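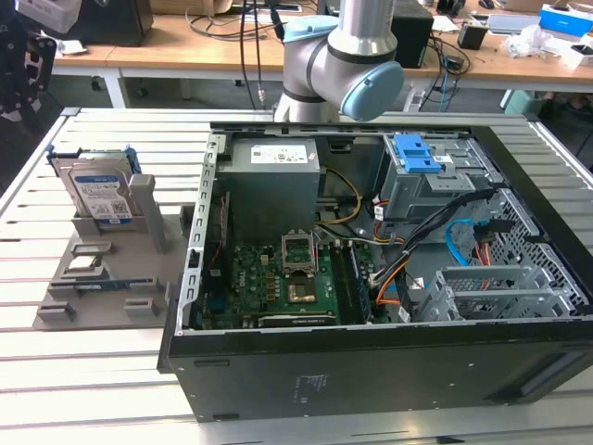
Home | Programs | Reports | Contact
Last updated: February 2019

Progress report to the Keskin Fund: Mastamville adult evening classes

The grant supports evening instruction in reading, writing and basic office skills for adults in Mastamville and Sesomside. This report covers the second half of the grant period.

Enrollment stands at 194 learners, against a target of 300 for the full grant. The Mastamville classes are full and have a short waiting list. Enrollment in Sesomside remains below plan - the evening bus was withdrawn in the fall, and several learners were unable to continue. Alper Eren, who coordinates that site, has moved two classes to an earlier hour.

Of the learners who sat the writing assessment, 80 reached the level required for the county certificate. A further 29 will retake it in March.
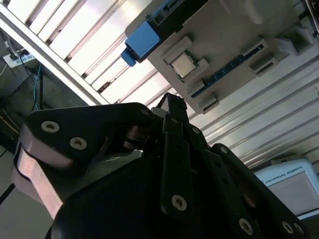 Will the remaining places be filled before the grant ends?
Most of them should be. The spring term adds four classes in Mastamville, and the waiting list will be placed first. Sesomside is expected to finish under its target.

Spending is within budget on all lines except printing, where the cost of workbooks from Corari rose after the first order. We request permission to move unspent travel funds to cover the difference. A revised budget has been sent separately.

Questions on this report may be addressed to Necati Çınar, Program Manager.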